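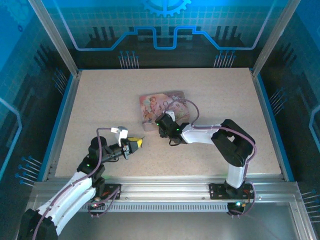

*Two-arm bench cell with a flat printed card or tin lid on the work surface. Both arms are carried on the front rail.*

# Teltside Two-Arm Bench Cell

The Teltside is an enclosed bench cell with two small arms, sold by Prela for trials of light handling work. It is bought mainly by workshops, packing rooms and teaching departments that want to find out which of their small jobs a machine can do before they pay for a production line. It is also bought by people who want to know when a machine will fold their washing. This page tries to give both groups a straight reply.

The cell is supplied as a working unit with arms, rail, panels, power supply and control software. It is not a finished appliance and is not sold as one.

## What the cell is used for

Most enquiries concern thin, flat or light objects: cards, lids, sleeves, pouches, small cartons, labels and cloth. These are the items that staff handle all day without thinking about it, and they are among the harder items for a machine. A thick block can be gripped from the sides. A card lying flat on a table offers an edge of a millimetre or less, and the fingers have to get under it, slide it to an overhang, or pinch it against something.

A person does this with a fingernail. Two grippers have to share the work: one holds or steadies the item while the other finds the edge. Software that plans each arm separately will tend to bring the two grippers into the same small space, so the clearance between them has to be watched throughout the move.

## Layout

Both arms are mounted on a single aluminium rail along the front of the cell and reach inwards across the work surface. With both bases on one rail, the distance between them is fixed once and does not change when the table top is swapped.

- **Work surface:** beige, speckled.
- **Side and back panels:** translucent blue, with a printed circuit pattern. Plain panels may be ordered.
- **Front:** open above the rail for loading and adjustment. A guard is available and must be fitted where the risk assessment calls for one.
- **Cabling:** routed outside the arm links, with a loop left at the wrist. The loop must be kept clear of the item being handled.
- **Status lights:** green LEDs on the arms and at the base electronics.

The printed panels have one practical effect. Vision software trained against a plain background may pick up the printed shapes as edges. Buyers who intend to use their own vision model should order plain panels or mask the upper part of the view.

## Specification

| Item | Value |
|---|---|
| Arms | 2, rail mounted |
| Rated load per arm | 282 g at full reach |
| Overall width of cell | 863 mm |
| Gripper type | Two-finger, electric |
| Gripper service interval | 2,000 hours |
| Finger pad life, card and paper | 3,000 cycles before inspection |
| Supply | 230 V, single phase |
| Control | External PC, not included |

The rated load is for a compact item held centrally between the fingers. A wide, floppy item of the same weight puts more twist on the wrist and should be treated as heavier. Wet cloth should be weighed wet.

## Can it do household chores?

Some parts of some chores, on a table, with the items laid out in a way the software has been set up for. The table below gives the position of our own applications bench at Gostilgate. It is a summary of what we are prepared to demonstrate to a visitor, using the visitor's items where possible.

| Task | Position |
|---|---|
| Pick up a rigid card from a flat surface | Demonstrated. Pad condition matters. |
| Turn a card or lid face down | Demonstrated with two arms. Slow. |
| Sort cards or lids by printed design | Demonstrated where designs differ clearly. |
| Put a lid on a tin | Demonstrated for push-on lids of one size. |
| Fold a small cloth, laid flat | Demonstrated. Result is uneven at the corners. |
| Fold a small cloth, taken from a heap | Not offered. |
| Load cutlery into a tray | Partly. Overlapping items cause most failures. |
| Wash up | Not offered. The arms are not sealed. |
| Tidy a cluttered table | Not offered as a general task. |

The pattern in the failures is fairly consistent. The arms can repeat a movement all day. What they handle badly is variety: a card that has curled in a warm room, a cloth with a hem turned under, two lids stuck together. A household presents this kind of variation constantly, and the person who lives there corrects for it without noticing.

Speed is the second limit. On flat items our bench runs well below the pace of an untrained adult. Raising the speed is possible, but light items then shift as the fingers arrive, and the time gained is lost in second attempts.

For a private household we do not recommend the cell. It needs a solid bench, a separate computer and someone who is willing to adjust it.

## Can it do shop-floor work?

Here the case is better, for a plain reason: on a shop floor the job can be changed to suit the machine. Cards can be presented in a tray with a raised edge. Lids can come from a stack with a spacer between each one. Lighting can be fixed. None of this is clever, and it does more for reliability than a better gripper.

Jobs that suit the cell usually have these features:

- One item type at a time, or a short list of types that changes between batches.
- Items below the rated load with room to spare.
- A cycle time that can be slow, such as overnight inspection or sample preparation.
- A reject bin that a person looks at later.

Jobs that do not suit it include anything with a hard deadline per item, anything sharp, and anything where a dropped item costs more than the hour of labour saved.

Mehwish Mirani, who runs the Gostilgate bench, asks every prospective buyer for the same thing: a box of the actual items, including the bad ones. Clean samples from the top of the carton give a clean result and tell the buyer very little. Bent, scuffed and badly cut items should make up a fair share of the box.

## Grippers and pads

The cell ships with two-finger grippers on both arms. The standard pads are a firm rubber with a fine rib. They hold board and tin well and are acceptable on cloth. They are poor on glossy film.

A thin-edge pad set is available for cards and lids. Each finger tip has a shallow wedge that can be driven along the table surface and under an edge. The wedge wears first, and a rounded wedge will push a card along in front of it without lifting. If picks begin to fail on items that were previously reliable, inspect the tips before changing any settings.

Pads from Verstraete fit the same mount with the supplied adaptor plate. The adaptor adds length to the finger, so tool length must be re-entered in the software for each arm. Omitting this on one arm only is the most common cause of contact between the two grippers after a pad change.

## Setting up

1. Place the cell on a level bench that does not rock. A bench shared with a press or a compressor is unsuitable.
2. Tighten the mounting plates on the front rail in the order given in the manual.
3. Connect both arms and check that the status lights are green before enabling the motors.
4. Move each arm by hand through its full reach and watch the cable loop. It must not catch on the elbow joint or the panels.
5. Run the rail calibration with the table clear.
6. Set the minimum gap between grippers. The factory value is cautious and should be left alone for the first week of use.
7. Place one item on the table and run a single-arm pick with each arm in turn before trying any two-arm move.

Calibration should be repeated after the cell has been moved, after any work on a mounting plate, and after a collision of any kind – including a slight one that left no mark.

## Known limits

Reach is shortest in the two back corners of the table. Items should be presented in the middle or slightly forward of it.

When one gripper is over an item, it hides part of that item from a camera mounted above or behind it. Printed designs should be read before the arm moves in. Software that tries to confirm the design during the grip will return frequent misses, and these are not a camera fault.

Static holds light card to the fingers in dry weather. An ioniser helps. A short pause after release helps nearly as much and costs nothing.

## Ordering

| Code | Description |
|---|---|
| TS-2 | Teltside cell, two arms, printed panels |
| TS-2P | As above, plain panels |
| TS-G | Front guard |
| TS-TE | Thin-edge pad set, both arms |
| TS-AV | Adaptor plates for Verstraete pads, pair |

Bench trials at Gostilgate are booked through the Prela sales desk. Items for trial should arrive a week ahead, labelled with the sender's name and the task in one sentence. A written result is returned with the items, listing each attempt and the cause of each failure where it could be found.

Page revised Tuesday, December 17, 2019. Pad life figure changed to the value for card and paper; cloth has been removed from the table until the November test run has been repeated.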